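Grastard Hand Gripper, Kit or Assembled

The Grastard is a two-finger gripper you hold in your own hand, for people who want to teach a machine to do chores and have accepted that they'll be doing the chores themselves for a while first. It came out of the Drustex shared workshop, where Ottó Katona built the first one to fit a box of screws he already had. The screws ran out at unit 18. The design is better now.

Two black linkage arms carry the fingers, and each finger ends in a dark blue textured pad. The arms have a triangular cutout to save weight. Pads come in pairs and wear out in pairs, whatever you may have heard from the left one. The camera looks down past the fingers, so what it records is what the jaws are reaching for.

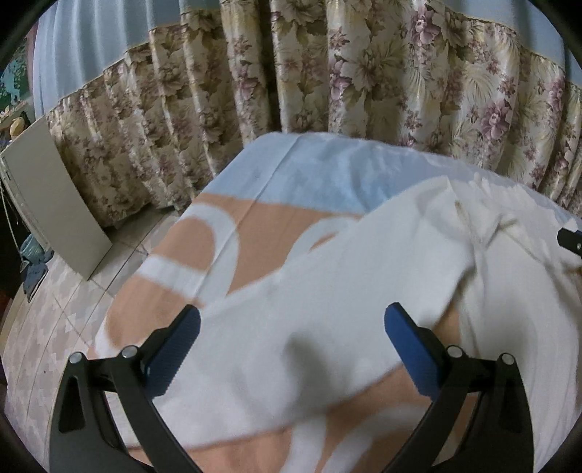
Fabric is where most home builds get humbled. Smooth pads slide over a cotton sheet very politely and come back with nothing. Duangjai Limsakul went through five pad textures before settling on this one, and she would like it known that the fourth was fine too – it just shed.

Building the kit takes an evening if you read the instructions and two if you're Ottó. Tighten the pivot screws until the arms stop rattling, then back off a quarter turn. If a finger sticks halfway, you skipped the second part. Thread locker is not included. Neither is the camera, or patience.

In the kit:
Linkage arms, left and right
Fingers and one pair of pads
Pivot screws, plus spares for the ones that roll under the bench
Handle and camera mount
Printed instructions, 7 pages, one of them an apology for page 3

Assembled units are put together by Pongsak Boonchu, who checks each one on a dish towel before it ships. Next batch is due in September. Replacement pads are sold separately and fit every Grastard made so far, including Ottó's.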